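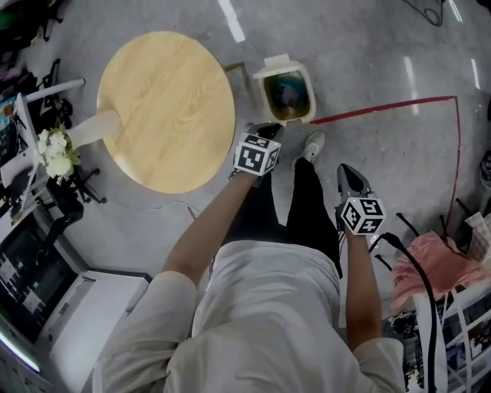 Hand-held grippers, the left one at work on a small trash bin. The cable from the right one runs along the floor.

The worst fault our project had last year was a loose cable, and I think the way we handled it was wrong.

We collect demonstrations for household robots. A person holds a gripper in each hand and does a chore, and the recorded motion is used to train an arm. The job that gave us trouble was the trash bin: reach down, take hold of the rim, move the bin, let go. We recorded 200 runs of it in May at the Sangkhawat site, using the Karo grippers and the Flukia recording software.

When the trained arm tried the task, it closed its fingers too late. Sometimes it pushed the bin over. Once it kept driving forward after contact and bent a finger mount, and the person standing next to it had to hit the stop button. No one was hurt. She had been standing closer than our own rules allow, and so had the rest of us, all week.

The first report blamed the model. The second blamed the operators, who were told to move more slowly. It took 18 days for anyone to check the plug on the right gripper. The plug was working loose whenever the arm was stretched out low, and the finger readings dropped out for a moment. Flukia filled in the missing values with the last good one and did not raise a warning. More than 80 of the runs had at least one gap.

I have heard people at Cestero, where the arm was tested, call this bad luck. I disagree. A cable that moves with a person's hand all day will come loose at some point. Everyone who has worked with one knows that. The failure was in software that hid the gap, and in a team that trusted a file because it opened without an error.

Filling in missing values is a reasonable feature for drawing a smooth graph. It should be off by default for anything that will later move a machine near a person. If a reading is missing, the run should be marked and someone should have to look at it. Yes, this slows down collection. We lost about a month instead, plus the mount.

I also think the operators were owed a correction. Two of them had said the right gripper felt odd and were told to carry on. The second report is still in the shared folder with their technique listed as the cause.

We now tug-test both plugs every 5 runs and write down the result. The bin task is being recorded again from the start.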